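Cable dressing for a home arm: how to stop snagging, yanking and mystery dropouts

Posted 12 Sep 2021 by Joelle Moussa, in Workshop Notes

If your arm loses its gripper connection every time joint six swings past a certain angle, the cable run is the first place to look. I spent most of a month blaming the driver, the power supply and my own code before Ferhat Dursun leaned over, gave the connector a gentle wiggle, and watched the gripper vanish from my terminal. Ten minutes and two straps later it was solid. I have been a cable evangelist ever since!

This covers external cabling, meaning power and signal for a gripper that run along the outside of the arm. If your arm has a tool connector built into the flange and your gripper plugs straight into it, lucky you, go and build something.

What you need

Hook-and-loop strap, the thin kind sold on a roll
Painter's tape
A soft tape measure, like the ones for sewing
Braided sleeve (optional, see step 5)
A flashlight
A friend for step 4

Please skip zip ties, at least for now. You will move every strap three or four times before you like where it is, and zip ties leave sharp little tails that scratch casings and knuckles equally well.

Step 1: Power down and strip it back

Hit the stop, switch off at the wall, and take off whatever you have strapped on already. Lay the cables out on the bench and look along each one with the flashlight. You want to find shiny spots, flat spots and places where the jacket has gone pale from bending. Mine had a flat spot 137 mm from the gripper plug, exactly where it was getting pinched at the elbow. Any cable with a nick in the jacket gets replaced.

Step 2: Choose your side

Every arm has a side that stays out of trouble. To find yours, write down the five or so poses the arm spends its life in, then think about which face of the forearm points at the furniture in each one. Run the cables along a different face.

On my arm that meant the underside of the casing, which surprised me. I had the bundle on top for ages, and it rubbed against the shelf each time the arm reached back toward its base. Thu Đỗ, who has the same arm at the Fekcombe shared workshop, runs hers down the outer side. Try it both ways.

Step 3: Tape first, strap later

Hold the cables in place with painter's tape at each link. Don't tape across a joint. The tape is only there so you can see how the run behaves, and it will let go politely if you get it wrong, where a strap will pull on the connector.

Leave slack at each joint, and leave the most at the wrist. The wrist turns further than anything else on most arms, and it is where the cables have the least casing to lie against. My slack loop at the wrist came out at 194 mm, measured along the cable. Yours will be different. Start with too much and take it out a little at a time.

Step 4: The slow sweep

This is the fun part. Clear the area, power back up, and set your speed limit as low as it goes. One person drives each joint from one end of its range to the other while the second person watches the cables with a hand on the stop button. Đức Hoàng did the watching for me and called out every time something went tight.

Go joint by joint, then do the same with the wrist at both extremes while the elbow is folded. That last combination caught me out — everything looked roomy until the elbow folded, and then the loop pulled flat against the gripper housing. Add slack, re-tape, sweep again. I needed 6 rounds. Châu Doãn did his in one and has been unbearable about it.

Step 5: Strap it for real

Swap the tape for straps, one at a time, so the run never moves. Wrap each strap all the way around the link and back onto itself. It should be snug enough that it won't slide, with enough give that you can still shift a cable lengthwise with your fingers. If the jacket bulges on either side of the strap, loosen it.

Braided sleeve looks great and keeps a bundle tidy, but it stiffens the run. I use it on the straight part of the forearm and stop well before the wrist.

Step 6: Check the connector end

The plug at the gripper should never carry any weight. Lift the loop with one finger and let it down again. If the plug shifts, the loop is too heavy or the last strap is too far away. A short strap on the gripper bracket fixes it on most of the Grurner-style mounts, and the Irkska adapter plate has a handy slot you can thread one through.

After that, run your normal program at half speed for an evening and look at everything again. Hook-and-loop settles a bit in the first few hours. I recheck mine whenever I change a tool, and I plan to swap the whole gripper cable in October whether it needs it or not.

Step 7: Try it near real furniture

A clear bench won't tell you what a loop will catch on, so finish with slow moves around the things your arm is going to live with. I work my way along the room and stop at anything with an edge or a bar. With the open fingers just over the top of the tan armchair, the black cables hang in a loop past the side of the gripper, and that loop is the part to watch when you move sideways. The grab bar on the wall is at about the same height, so I lift well clear of it before swinging left. The thin black strap near the upper end of the forearm is the one I would fit first if you only have time for one. 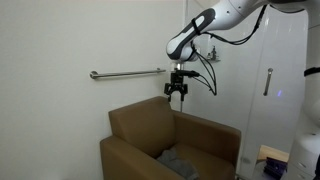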